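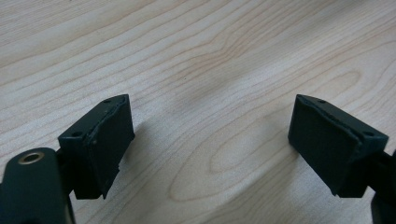 4. 테이블 위 설치와 용기 배치

이 장은 Nirnar 2단 선반을 나무 테이블 위에 놓고 Leiva 스테인리스 용기와 Fliltow 투명 용기를 함께 쓰는 경우의 설치 순서를 다룹니다. 선반 조립은 3장을 먼저 마치십시오. 벽걸이 설치는 6장에 있습니다.

4.1 테이블 준비

1. 테이블 위의 물건을 모두 다른 곳으로 옮깁니다.
2. 물을 꼭 짠 천으로 나뭇결 방향을 따라 상판을 닦고, 마른 천으로 한 번 더 닦습니다.
3. 상판이 완전히 마를 때까지 기다립니다.
4. 테이블을 손으로 가볍게 눌러 흔들리는지 확인합니다. 카펫 위에 놓은 테이블은 네 모서리를 모두 눌러 보십시오.

참고: 오일 마감 상판은 오일을 바른 당일에 선반을 올리지 마십시오. 철망 다리 자국이 남을 수 있습니다.

4.2 선반 놓기

1. 선반의 양쪽 옆면 철망을 두 손으로 잡고 듭니다. 위 선반판만 잡고 들지 마십시오.
2. 테이블 안쪽, 사용자에게서 먼 쪽에 내려놓습니다. 앞쪽에는 거의 300mm의 작업 공간을 남겨 둡니다.
3. 아래 선반판이 수평인지 확인합니다. 한쪽이 들리면 동봉된 받침 패드(부품 번호 1281)를 해당 다리에 끼웁니다.
4. 위 선반판의 네 모서리를 차례로 눌러 철망에 단단히 걸렸는지 봅니다.

주의: 선반을 상판 위에서 밀어 옮기지 마십시오. 위치를 바꿀 때는 용기를 모두 내린 다음 들어서 옮깁니다.

4.3 투명 용기 점검

투명 용기는 선반에 올리기 전에 뚜껑을 열고 밝은 곳에서 위에서 내려다보며 안쪽을 점검합니다. 처음 사용할 때와 세척 후에 같은 순서로 진행하십시오.

1. 두꺼운 테두리를 손끝으로 한 바퀴 훑어 깨지거나 거친 곳이 없는지 확인합니다.
2. 금속 막대가 회색 브래킷의 둥근 구멍 안에 들어가 있는지 봅니다.

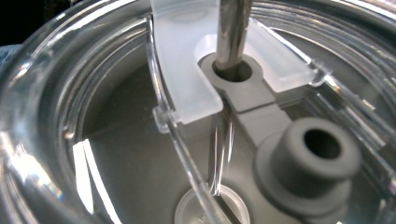 3. 막대가 구멍 한쪽에 치우쳐 걸려 있으면 억지로 누르지 말고 위로 조금 들어 올렸다가 다시 내립니다.
4. 반투명한 흰색 아치형 부품에 금이 간 곳이 없는지 살핍니다.
5. 회색 기둥의 가운데 구멍과 바닥의 얕은 원형 홈에 이물질이 있으면 마른 면봉으로 닦아 냅니다.

주의: 투명한 벽면에 금속 수세미나 연마제를 사용하지 마십시오. 긁힌 자국은 제거되지 않습니다.

참고: 막대나 브래킷이 휘어 있으면 사용을 멈추고 교체 부품(주문 번호 3607)을 신청하십시오. 두 부품은 세트로만 공급됩니다.

4.4 스테인리스 용기 올리기

1. 용기 바깥면과 바닥의 물기를 닦습니다.
2. 뚜껑이 끝까지 닫혔는지 확인합니다.
3. 용기의 옆면을 단단히 잡고 위 선반판보다 높이 들어 올립니다. 뚜껑 손잡이만 잡고 들지 마십시오.
4. 선반판 위에 똑바로 내려놓습니다. 바닥 전체가 판에 닿아야 합니다.

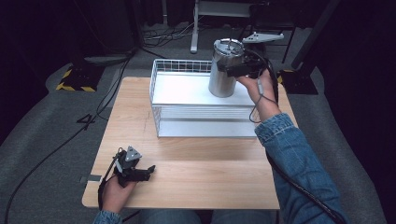 5. 용기에서 손을 뗀 뒤 선반이 기울지 않는지 잠시 지켜봅니다.
6. 용기를 두 개 이상 올릴 때는 무거운 것을 아래 선반에 둡니다.

주의: 뜨거운 내용물을 담은 용기는 식힌 뒤에 올리십시오. 테이블 가장자리로 늘어진 전선이나 끈은 용기를 옮기기 전에 한쪽으로 정리합니다.

4.5 일상 관리

선반판의 물 얼룩은 중성 세제를 묻힌 부드러운 천으로 닦습니다. 철망은 위에서 아래로 한 줄씩 닦고, 판과 만나는 부분의 물기를 제거합니다. 받침 패드는 한 달에 한 번 빼서 먼지를 털고 다시 끼우십시오. 패드가 납작해졌으면 새것으로 바꿉니다.

부품 신청 양식과 Grorkel 서비스 창구 안내는 13쪽에 있습니다.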